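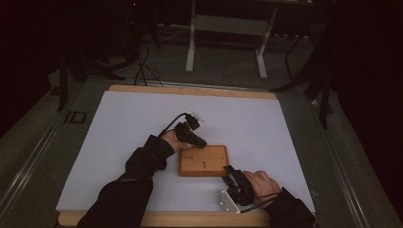

The owner of the Mullberg laundromat would have bought it sooner, she says, if the bank had believed her numbers. She was turned down twice before a credit union in Llanos agreed to the loan.

The shop had 11 washers then, and four of them didn't drain. "I knew which four," she says. "I'd been a customer there for years."

She replaced the worst machines first and left the dryers alone. The first water bill came to $1,620, nearly double what the seller had told her to expect. A plumber found a leak under the back wall – it had been running for months – and the next bill was $825.

Prices went up once, in July. A few regulars complained and one stopped coming. "He came back in the fall," she says. "He didn't mention it and I didn't either."

She opens at 6 a.m. and does wash-and-fold orders until noon. Restaurants bring most of that work, mainly aprons and towels. She has been asked to take on hotel sheets but says the shop is too small for it.

Would she buy a second location? "Not with these knees," she says. "Ask me when the loan is paid."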